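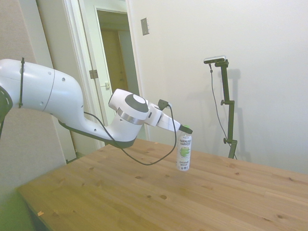 How long may a batch of wheat starch paste be kept before it is no longer fit for spine linings?

Four days in the refrigerator, provided that it has been strained after cooling and is strained again on the day of use. The earlier limit in the workshop manual was a full week. It should be treated as withdrawn until the May trials have been written up.

Paste trials, May. Entry for the bindery notebook, continued from the notes on the Skulow account books.

The Skulow books came to the workshop with failed linings on most of the spines. The old adhesive is animal glue, now brittle and dark, and it releases readily under a poultice. The new linings are to be Japanese paper, applied with wheat starch paste, followed by a second lining of cotton where the weight of the text block calls for it. Before work began on the originals it was agreed that the paste itself should be looked at again. Two linings from the winter group had lifted at the head, and the only common factor in the job sheets was the age of the paste.

Batch A was cooked at one part starch to four parts water by volume, soaked overnight and heated in the double boiler with constant stirring. It turned translucent later than expected. The heat had been set low out of caution, and the batch was held on for some 24 minutes after thickening. The result was smooth, with good body, and it dropped from the spoon in one piece. Cooled under a layer of water, covered, labeled.

Batch B used the same proportions without the overnight soak. It thickened sooner and unevenly. Small lumps remained after the first straining and a few after the second. The working properties were acceptable for paper repair but the batch was not used for linings. I would not repeat it, except to show a trainee what the soak does.

Batch C was made with the starch bought from Tivley. The sack is marked as wheat starch and there is no reason to doubt it, but the cooked paste is grayer than ours and has a faint smell of cereal. It thinned well. Anikó Boros prefers it under the brush and has asked that a portion be set aside for the leather onlays. Agreed, on the understanding that it is not mixed with Batch A.

Test strips were cut from a scrap text block, grain running head to tail, and lined in pairs: one strip with fresh paste, one with paste from the previous batch. All strips were dried under light weight between blotters, and the blotters were changed twice. Peeling was done by hand, slowly, from the tail. A strip was passed if the paper tore before the join let go.

Fresh paste passed throughout. Paste four days old passed throughout. Paste seven days old gave mixed results: the strips held in the middle and released at both ends, which is the fault seen on the winter group. The older paste had also become wetter on the surface, and the temptation at the bench was to brush on more of it. That may account for part of the trouble. The two causes were not separated in this trial and they ought to be.

A note on dilution. The manual says "thin to the consistency of cream," and four members of the workshop produced four different creams. For linings we have now settled on two parts cooked paste to one part water, worked through the strainer with the flat brush. Thinner paste for tissue repairs remains at the discretion of the person doing the repair. The card above the sink needs to be rewritten to say so.

On the old glue: the poultice was methyl cellulose, left under polyester film and checked often. On the first three volumes the glue came away with the bone folder alone. The fourth has a patch near the tail that has been repaired before, with something that does not swell. It was left in place and recorded on the job sheet. Removing it would have meant losing paper from the folds, and the patch does not interfere with the opening.

The proposal put to the group at the close of the trial was to cook a small batch at the start of every lining job, whatever is left in the refrigerator, and to give up keeping paste for linings altogether.

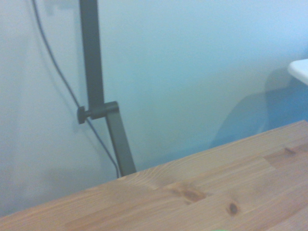 Oddur Hviid replied that this would cost more time than it saved. He regards a four-day limit as sound and easy to observe, and he pointed out that the failures in the winter group were all on books that had been rounded again after lining — a step which puts strain on the ends whatever the adhesive. He would like the seven-day strips repeated with the amount of paste controlled by weight before the manual is altered for good.

The point is fair. I had not connected the rounding with the lifted heads, and the job sheets do bear him out. The trial will be repeated as he suggests, with an additional pair of strips flexed over a rounded form after drying. Until then the four-day limit stands for linings and no limit is changed for boxes or wrappers, where the demands are lighter.

Outstanding:

Account book 119 still needs its cotton lining. The paper lining is on and dry.

Replace the fine strainer. The mesh has parted from the rim on one side.

Ask Tivley whether the starch is from the same mill as the last sack.

Dates are to be written on the lids of all paste jars, not on loose slips. Two slips were found at the bottom of the refrigerator with no jar to match, and the paste concerned was discarded.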